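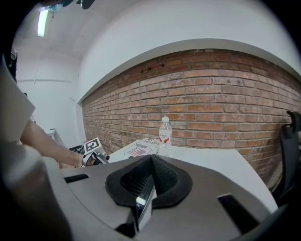 Can you get any real use out of a pair of hand-held grippers if you haven't got a robot to go with them? For a few weeks of learning and tinkering, plenty, but you'll want an arm on the horizon before you spend the money.

Posted in September by Marius Iordache
Filed under: Workshop Notes, Things on Loan

I've had the Caltarum hand-held pair on loan from Isaksson since the start of the month, and I promised several of you in the comments under the soldering post that I would write it up properly instead of dropping hints. So put the kettle on, because I have never managed to be brief about anything with a trigger on it.

For anyone who has wandered in from the gardening posts (hello, the beans are nearly over), the idea is that you hold one gripper in each hand and do a job with them, picking things up and putting them down, and the cameras on the grippers record what you did. The recordings can then be used to teach a robot arm with the same sort of fingers to do the same job. You are the robot for the afternoon, more or less, and a very humbling afternoon it can be.

What comes in the kit

Isaksson rent the pair out by the month with everything in one padded case: the two grippers, a charger, spare foam pads for the fingers, a sheet of printed markers and a little booklet. The rental is 200 a month with the deposit on top, and the booklet is the best part of it. It has been written by somebody who has clearly watched beginners do silly things, and it gets you from opening the case to a first recording in nine pages. I followed it on a Tuesday evening after supper and had something saved before the ten o'clock news, which for me is going some.

The markers are the square black-and-white sort. One goes on top of each gripper so that the other one can see it and the software can work out where the two hands are in relation to each other. Mine had been stuck on before it arrived, thank goodness, as I can't put a plaster on straight.

In the hand

They are bulkier than I expected. I had pictured something like a pair of kitchen tongs, and what you get is closer to holding a cordless drill by the wrong end. The weight sits forward, towards the fingers, and for the first few days I could feel it along the outside of my forearm by the time I stopped. After that I either got stronger or got used to it! My brother-in-law, who has hands like shovels, found the grip too small and gave up after ten minutes, so do try before you commit if you're built on his scale.

The trigger action is lovely. There's a light, even pull all the way, and when the fingers close on something you get an honest sense of how hard you're squeezing. The foam pads do most of the work there. They give a bit, they hold on to smooth plastic, and they're forgiving if you come in at a slightly daft angle. I've read grumbles that the foam wears quickly and I can't say I've seen it yet, but then I have only had them a few weeks and there are spares in the case.

I tried the usual things. Bottles are the first job in the booklet and a good one, because a water bottle is easy to grab and surprisingly easy to knock over on the way in. Boxes are harder than they look. A flat cardboard box lying on a table gives two short fingers very little to get hold of, and the trick (page six, if you've got the booklet) is to slide it with one hand until the edge comes over the side of the table, and then take it with the other. It took me a whole evening to make that feel like one movement. Socks I'm still not ready to discuss.

The lens is very wide, and that takes some getting used to when you play things back. Straight walls go round in a great curve and your own sleeve turns up looking enormous. The booklet tells you to leave it be, as the software expects it that way, and I've done as I was told.

The software

This is where I'd take a mark off. The recordings go through a program called Goltar, and Goltar is fine once it's going, but setting it up was a chore. It wanted an update, then it wanted another one, and then it wanted me to calibrate both grippers again because of the update. The progress bar stuck at 73 per cent twice and I went out and watered the pots both times. When I wrote to Isaksson they answered the same day with a proper reply from a proper person, and the answer was to turn off the power saving on the laptop. It has behaved ever since.

Once you're past that, it's pleasant enough. You get a list of your recordings, you can watch the left hand and the right hand side by side, and you can bin the ones where you dropped something or the phone rang. I'd like to be able to trim the ends off a recording without exporting it first. I'd also like larger text, but I say that about everything now.

How it compares

The only other set I've spent any time with is the Ernard, which I borrowed for a weekend in the spring. The Ernard is lighter and it comes in cheaper, and if you mean to do long sessions that lightness would count for a lot. But its fingers are hard plastic and they skate off anything shiny, and I spent most of that weekend chasing a jam jar across the worktop. I'd sooner have the heavier pair and the foam. Buying the Caltarum outright is 1,000, so if you think you'll want it for longer than five months the sums begin to point that way.

Would I keep it?

I've asked to hang on to it for another month, so I suppose that answers that. I don't have an arm of my own yet - there's a second-hand one I keep looking at late at night - and until I do, the recordings just pile up on the laptop. Even so I've learned a great deal about how I pick things up, and I've begun noticing it everywhere, at the till, emptying the dishwasher, getting the lid off the marmalade. My wife says I've started reaching for the salt in a peculiar way.

Next time I'll put up my notes on lighting, as two of you asked and it matters more than I'd thought. If you've used either of these pairs, do leave a comment, particularly if you've got anywhere with socks.

14 comments | Shared 9 times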